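The Gray Table

The house in Sauerland had sold in July, and Svenja Gerlach had until noon to be out of it. Her aunt Hannelore had lived there for thirty-three years. Most of what she left was already gone. The beds had gone to a family down the hill, the books to the school, and the good dishes to Mareike, who had asked for them before the funeral and then again after it.

The table was still there. It stood by the kitchen window, and Hannelore had painted it gray herself, the year she stopped having company. Before that it had been yellow. Svenja remembered the yellow. She remembered doing arithmetic on it while her aunt rolled out dough at the other end, and flour getting on the numbers.

A man from Nilonley was coming for it at eleven. He had offered 174 euros over the phone without seeing it, and Svenja had said yes without thinking.

She filled a bucket and washed the top. She did it the way Hannelore had done it, long strokes toward the window, wringing out the cloth at the end of each one. Then she dried it with a dish towel and bent down until her cheek was nearly on the paint, to see whether she had missed anything.

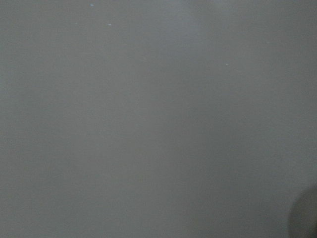 Gray, with three pale specks.

She thought they were flour. She knew they couldn't be. Hannelore had not baked in years, and the towel was an old one and shed lint on everything. Svenja had the cloth in her hand and did not use it.

Her phone rang. It was Mareike.

"Did you find the rolling pin?" Mareike asked.

"It was in the drawer with the candles."

"Do you want it?"

"I don't bake."

"I know you don't. I'm asking if you want it."

Svenja looked at the drawer. She had packed the rolling pin at the bottom of her own bag that morning, under her sweater, and had not planned to mention it.

"Yes," she said. "I'd like to keep it."

"Good," Mareike said. "Then I'll stop feeling bad about the dishes."

They talked for a while about the keys and the water meter. Mareike wanted the reading, so Svenja went down to the cellar with the phone against her ear and read it off to her: 1,197. Mareike repeated it back and wrote it down. Then neither of them had anything else to ask, and they stayed on the line a minute longer anyway.

The man came early. He had a van and a blanket, and he walked once around the table and knocked on one of the legs.

"Has it always been gray?" he asked.

"It's yellow underneath."

"My wife will want to strip it, then."

"She should," Svenja said. "It was a nice yellow."

He spread the blanket over the top and they carried it out together, sideways through the door, stopping on the step so she could change her grip. When he had gone she went back in for her bag. There were four dents in the linoleum where the legs had been. She stepped over them, shut the window, and took the keys to the neighbor.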